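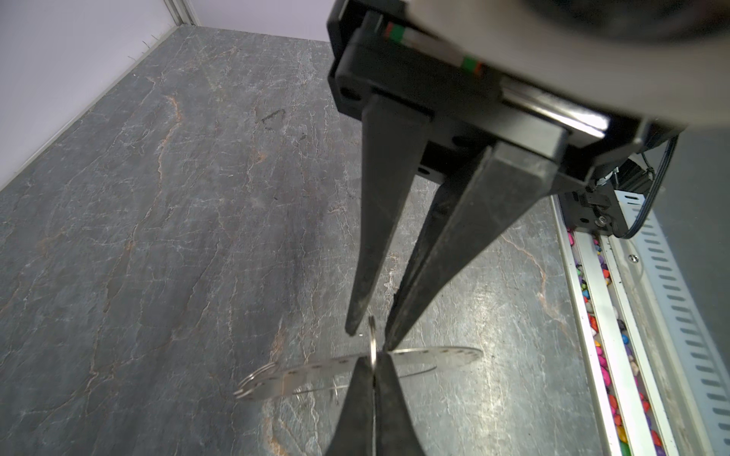 Figure 1. Wrist view, ring held at the fingertips, second gripper close by.

Progress report, April
Project: Drurka two-arm handling of small metal parts
Prepared by Kamrul Dissanayake for Young-sook Pyo, Martens

1. Summary
Work on the ring and key tasks continued through the period. Of 2,082 attempts planned, 1,859 were completed. The shortfall is due to a stoppage after two fingertip collisions between the left and right arms. Neither caused injury. One finger pair was replaced and both arms are running again at reduced speed.

2. The fault
Both collisions occurred during handover, when one gripper holds the part and the other closes in to take it. The gap between the two sets of fingertips at that point is small, and the planner depends on each arm reporting its position correctly.

In the first collision the receiving arm travelled past its target and struck the holding fingers from the side. Chae-won Cho stopped the cell by hand. The log showed no fault code, and the event was put down to a badly taught approach point. The point was retaught and work resumed the same afternoon. With hindsight this was too quick. The second collision followed at 15:40 two shifts later, on a different approach, and bent a finger mount.

Valter Teixeira traced the cause to the wrist joint of the receiving arm. The joint encoder was losing counts after long runs, and the homing routine was only called at power-up, so the error built up until the next restart. The collision monitor compares reported positions, both of which looked correct, and did not trip. 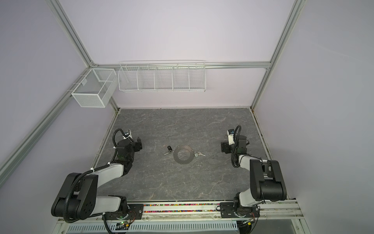
Figure 2. The cell, with keys and a ring between the two grippers.

3. Actions taken
- Encoder cable on the affected wrist replaced and the connector clamped.
- Homing check added before every block of 95 attempts. A mismatch now stops both arms.
- Motor current limit lowered during handover, so that contact trips the drive earlier.
- Any contact between arms is now logged as a safety event, with or without a fault code.

4. Open points
The current limit has given some false stops when the grippers close on keys. Da-eun Do is collecting the traces and will propose separate limits for keys and rings. Zurkeck has the old cable for inspection and has not yet reported.

The spare finger pair from Milby is now fitted, which leaves no spare in stock. A further two pairs are on order and are within the existing parts budget.

5. Next period
The remaining 223 attempts will be run at reduced speed. Full speed on handover is on hold until the cable report is in and the new limits have been tested. No change to the end date is requested at this stage.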